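Ryan Bloxham
3/28/23

1/ Our lab is getting a robot arm for the vial bench. I have worked the vial bench for longer than I've had my current knees, so people keep asking me how I feel. A thread, so I can stop answering in the hallway.

2/ For anyone outside the water testing world: samples come in, they go into vials, vials get capped, vials go in a rack, racks go to the instrument. I do the capping and racking part. On a heavy shift that's 291 vials. My thumb has its own opinions about this.

3/ The official name for the project is Akness. Every project here gets a name that sounds like a skin complaint. The last one was Basari and it was a new way to order gloves.

4/ First thing that changed, months before any hardware: I had to write down what I do. All of it. I thought this would take an afternoon. It took most of two weeks and I found out I have a system for which hand holds the rack. I had never met this system before.

5/ The vendor, Prundau, sent back my write-up with questions. "How do you know when a cap is tight?" It feels tight. "Can you describe the feeling?" Reader, I could not. I went and capped vials for an hour with my eyes shut and came back with "it stops wanting to turn."

6/ They wrote that down. It's in the spec, next to a number in a unit I had to look up.

7/ Second change is the schedule. The arm is supposed to take the overnight batch, so the night shift goes from two people to one person plus a phone number. The night people have feelings about this. One of them loves it. The other one is the one who'd be moving to days.

8/ Management line is that no jobs are going away. I believe them, in the sense that I believe a weather forecast. I asked to see it in writing and got an email with the word "anticipate" in it twice.

9/ Third change, and I did not see this one coming: the day bench gets more picky work. All the easy vials go to the arm. What's left for us is the cloudy ones, the leaky ones, the ones where the label was filled out in a moving truck. I used to get an easy run after lunch. I miss it already and it hasn't gone anywhere yet.

10/ We have a backlog of 1394 samples at the Crabtree site. The plan says the arm clears it by the end of May. I asked what happens if a cap goes on crooked. The arm stops and waits for a human. I asked which human. There was some looking around the table and then it was me.

11/ So I'm now "cell lead." It comes with a training course and a lanyard. The pay bump was under discussion, and I discussed it, and it is now a pay bump. If you're in the same spot, ask before they've finished the training and not after. You'll never be this hard to replace again.

12/ The training is better than I expected, to be fair. Half a day on safety, then a lot of clicking around in a simulator. You move racks on the fake table, run the arm, watch where it reaches, move the racks again. I've put in 5 evenings on it that I wasn't asked to, which my wife has pointed out.

13/ Best argument I've won so far: they had the cap rack where I keep mine, by the right elbow. The arm doesn't have my right elbow. We moved it and moved it again. I also had to let go of the mug spot. There is no mug spot. I raised it and was told it's a shared comment document.

14/ Things I've asked for that got a yes: a stop button I can reach without leaning, a shelf at a normal person's height, and nobody watching on the first day except the people who have to be there.

15/ Things I've asked for that got a "let's circle back": a second person trained besides me. I plan to take a vacation at some point in my life. I have circled back on this every week since they said it.

16/ My manager wants to know if I'm "excited or nervous." I'm mostly curious whether it will be as bored as I get somewhere past vial 200. I'd take some comfort in a small sigh.

17/ Where we've got to in the simulator. Caps are in the blue rack, the row of square racks takes five to a plate, and the little off-white rack has three vials in it. I still think the gray box with the green button wants to come toward me a bit. Comments welcome, especially from anyone who has stood at a bench all day. 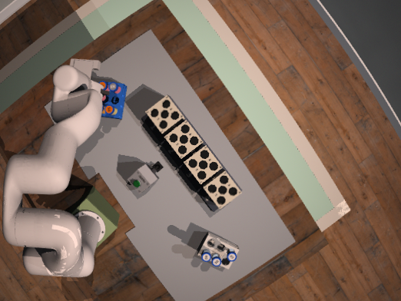 18/ Several of you asked about the thumb. The thumb is for the robot. The thumb has been for the robot since the first meeting. Back on the bench at six tomorrow, capping by hand, so replies will be slow.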